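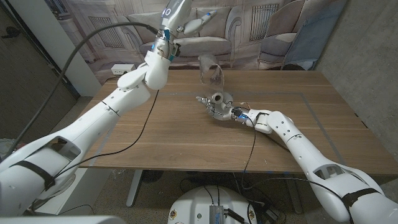
Teleop demos for a two-handed cup task: my left and right hands keep fighting each other

Posted in Skilldale Community Help > Teaching by Demonstration

Donnie Strachan
Hi all! I've been lurking since April and finally have something worth asking. I'm recording demonstrations on a two-armed setup, driving both arms by remote control, with the cups on a wood-grain table in front of the robot. The left side is a gripper and the right side is a jointed metal hand, so the two sides feel completely different to drive. The task sounds tiny: pick up a clear plastic cup with one side, hold a small white piece in the other, bring them together, set both down.

I have 172 demos so far and I love doing this, it's the most fun I've had at a keyboard-free desk in years! But when I play them back, they're all over the place. In some I move the left arm first, in some the right, and in plenty of them I stop halfway with both arms in the air while I work out what my own hands are doing. The policy I trained on them has learned the stopping beautifully. It gets both arms up and just hangs there.

Should I throw the lot out and start over, or record more on top? And do you all move both arms at once, or one after the other? The clear cup is also hard for me to see in the headset, if that matters.

Liviu Buzatu
Oh, I know that hover very well! Don't throw anything out yet. Go through the 172 and sort them by which arm moves first, then keep the bigger pile. Put the other pile in a folder and forget about it for now. Trim the pauses too. Anything where both arms are still for more than 3 seconds can be cut down in the Clekov episode editor (select the still part, then "compress idle"). Watch the fingers when you do this, as a slow squeeze can look like no motion if you only check the arm joints.

For the order, pick one and stick to it. I do right hand first for anything with the jointed hand, since it takes me longer to get a good grip, and I park it low over the table. Then the left comes in from above with the other object. Moving both together looks great when it works, but I had to practice for ages before my recordings were worth keeping. Do ten or so dry runs with recording off at the start of every session. It really helps!

About the clear cup: I learned on an opaque one and switched later. If you can't see the rim in the headset, the policy is probably having trouble with it as well. Try moving a lamp to the side so the rim catches some light.

After that I'd aim for 100 clean ones in a single style and train again before adding more. And vary where the cup starts, a few inches each time. My first set had it in the same spot every time and the robot would happily grab air if you nudged it.

Gaber
just record more. we have 2,494 on ours and it got good eventually

Prindititz
Liviu's answer is the one to follow, but one thing to add. Check your cables before each session. If one hangs from the wrist and over the front of the table, it can tug when you reach far, and you'll start steering around it without noticing. Then that little detour is in every demo. I give mine more slack near the elbow and clip the rest back.

Also, record the recoveries! If you drop the cup and can pick it back up smoothly, keep going and save that one in its own folder. I mixed a few in once the basic version worked and had a blast watching the robot go back for a cup it had missed.

Donnie Strachan
Thank you both, this is great! Sorted them over lunch and the left-first pile is the bigger one, so left first it is, sorry Liviu. Swapping to a solid cup tonight.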